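Jul 20, 2018
Urmila Mittal, Wilmer Puma and Nataša Dervishi

3. Equipment planning from simulated cells

3.1 Scope of the purchase

The study concerns a single purchasing decision at Umeck, a maker of bathroom fittings. The firm intended to replace a manual lever test station with a robot cell and had received offers from two suppliers, Curkeck and Echeverri. The offers differed in the number of arms, the type of gripper and the treatment of the table, which one supplier priced as part of the cell and the other left to the customer. A direct comparison of the totals was therefore of little use. We rebuilt the cell in simulation with the Trundano planning package and used the model to decide which items belonged in the budget before any order was placed.

Items were sorted into three groups. Fixed items are needed whatever the layout: controllers, guarding, power and air supply, and operator training. Layout items depend on the position of the arms and the workpiece: base plates, table, cable runs and gripper fingers. Deferred items can be bought after acceptance without reworking the cell, and include spare finger pads and a second set of mounting plates. Only the layout items were studied in simulation.

3.2 Gripper selection

A parallel-jaw gripper was taken as the baseline. Its price is moderate and it can be supplied with plain fingers, which keeps the first order small. The main question for the budget was whether custom fingers had to be included from the start. Each candidate was placed in the model with its full housing, as the housing often limits access near a base or fixture before the fingers do. Views close to the tool were rendered so that the jaw opening could be judged against the free table surface (Figure 1).

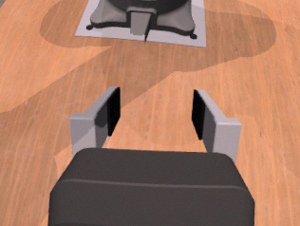

Figure 1. Simulated view over the gripper housing, jaws open and empty, looking towards a robot base on a pale mat.

The pads were modelled as separate parts from the fingers. This matches how they are bought: pads wear and are treated as a running cost, while fingers are charged to the capital budget. Combining the two in one line, as both suppliers had done, hides the yearly cost of pads and makes the initial offer look dearer than it is. We asked for the lines to be split and received revised offers in April.

3.3 Number of arms and table layout

A one-arm cell can move the lever of a fitting provided that the fitting is held firmly. A two-arm cell allows one tool to steady the body while the other works the lever, and it leaves room for later tasks such as fitting aerators. The second arm is the largest optional cost in the plan. It also brings smaller costs that are easily missed: another base plate, a further controller licence and a stiffer table.

The two-arm layout was modelled with both bases towards the rear of the table and the fitting on its own plate, nearer the front (Figure 2). Placing the bases at the rear keeps the front edge free for loading by hand. The price of this choice is a longer reach to the front corners, so reach was checked for every arm model offered. A total of 366 start poses were tried, and 5 table positions were compared for the fitting.

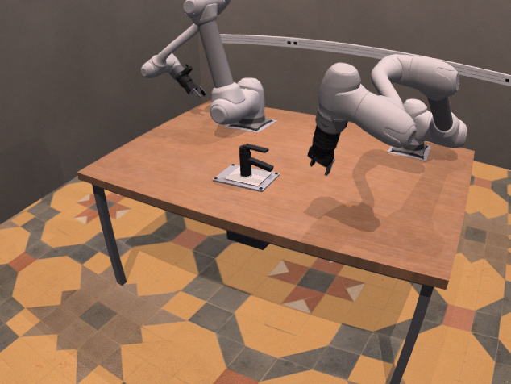

Figure 2. Two-arm layout in simulation, with a black lever faucet on its mounting plate and both grippers clear of it.

Of 1,584 planned motions, nearly all could be carried out with the shorter arm model. The failures were grouped at the front corners and were removed by moving the mounting plate, at no cost. We therefore left the longer arm out of the budget. The wooden top used in the model was kept only as a visual stand-in; a real top must be specified for stiffness and drilled for the base plates, and should be quoted with the drilling included.

3.4 Order of spending

The plan splits the purchase into 2 stages. Stage one covers all fixed items, one arm, one gripper with plain fingers, and a table drilled for both bases. Stage two adds the other arm and gripper. Drilling at the outset adds little to the first invoice and avoids removing the table from service later. Custom fingers are held back until plain ones have been tried on the full range of fittings.

Delivery times were entered as ranges taken from the offers, with payment due on site acceptance. Simulation gave no useful information on installation labour, which was estimated separately by Yaneth Tello from earlier projects at Umeck. Lụa Huỳnh checked the cost model. Contact stiffness and lever friction were not calibrated, and the results should not be used to set force limits or to select a force sensor.

Contact: Urmila Mittal, corresponding author | © 2018 The authors | Back to top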